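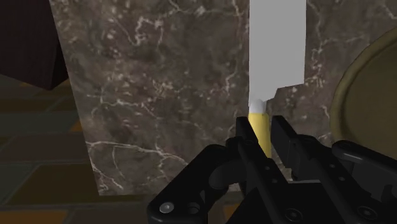

Trarnetti Student Robotics Club: questions we are often asked

Who can join the club?
Any student at the college in Dakham, from any course. You do not need to study engineering. We have members from catering, from languages and from nursing, and they learn the same things in the same order as the others.

Do I need to know programming before I come?
It helps, but it is not required. In the first weeks you will change numbers in programs which are already written, and look at what the arm does differently. After that you write small parts by yourself. We use Python. If you have never seen it, please tell us at your first meeting and we will sit you beside a member who has.

Do you have a real robot?
No. All our work is done in simulation. The club has no money for an arm, and our room is too small to put one safely. We rent computer time from the college and this is where the membership fee goes.

What is the kitchen project?
It is our main task this year and our entry for the Grube Cup. The simulated arm must pick up kitchen tools from a marble worktop and bring them to the place which is asked for. Knives with yellow handles are used in it, and also a spoon and some smaller things. Each team writes its own program for the same kitchen, so the results can be compared.

Why is picking up a knife difficult?
The handle is narrow and the blade is flat on the stone. If the fingers close too high, they take the blade, and we lose points for this. If they come down too low, they touch the worktop and the run is stopped. Also the program must decide the angle of the hand before it goes down. New members usually spend more time on the angle than on all the rest together.

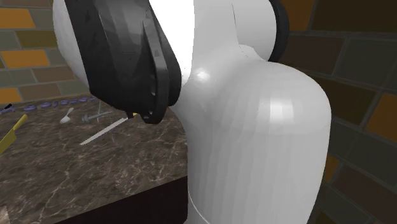

The arm itself can hide the tools from the view, and then the program must remember where they were. Some teams move the arm away and look again before each attempt. It is slower but we recommend it for beginners.

How large are the teams?
There are 2 members in each team. You may choose your partner, or we can find one for you. If your partner leaves in the middle of the term, you can continue alone until we find another person.

How is the Grube Cup scored?
A perfect entry receives 800 points. Points are given for the correct tool, for a clean grip and for putting it down without dropping. The full rules are given to each team in printed form when they register. Please read also the last page, where the penalties are explained.

When and where do you meet?
In the Lavitz building, on the ground floor, from 5 pm. The side door is locked after 6 pm, so if you come later please ring the bell and wait a little.

Can I work from home?
Yes, if your computer can run the simulator. It is heavy for older laptops. You can make the picture smaller in the settings, then it usually runs well enough for testing. The final entry must be run on the college computers.

What does it cost?
The fee is 35 euros for the year. It includes the computer time and the entry to the cup. If this is a problem for you, write to us and we will find a solution. We do not ask for documents.

Can I still join after December?
You can join the club at any time, but teams for the cup are closed at the end of December. Members who come later may help an existing team with testing, or try the kitchen tasks without being scored.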